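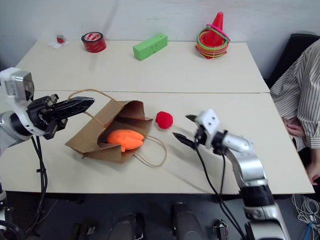
A brown paper bag and a red fuzzy ball on the front table.

About us

Nestberg is a packaging supplier for small shops, bakeries and market traders. We sell paper bags, cartons, tissue, tape and labels from a single warehouse in Granbridge, and we deliver across the county with our own vans.

The business began as a stationery shop on Longo Street. Bakers and greengrocers kept coming in to ask for bags in smaller quantities than the big wholesalers would sell them, so we started splitting cases behind the counter. After 3 years the bags were taking up more room than the envelopes, and we moved to the unit we are in now. The shop closed the following July.

What we stock

The current list runs to 794 lines. Most of it is paper and board – flat bags, block-bottom bags, cake boxes, mailing cartons and void fill. We also carry string, gummed tape and a short range of gift wrap, which changes in September and again after Christmas.

Anything on the list can be bought in a part case. There is a small handling charge for this, shown on the price list next to each item. Full cases are charged at the case price with no minimum order.

Printing

We print bags and labels in one or two colours. Send us your artwork as a PDF and we will return a proof by email before anything goes to press. Printed orders take 2 weeks from the day you approve the proof, and longer in November, when the press is at its busiest. Plates are kept for repeat orders and you are not charged for them again.

Delivery and collection

Orders placed before noon go out on the next working day. Customers in Pikport are served by the morning van, which leaves at 6.30. You can also collect from the trade counter, open from 8am to 4pm on working days. Please use the side entrance – the front doors are for lorries.

We now supply 157 account customers. To open an account, ask at the counter for a form or download one from the Trade page.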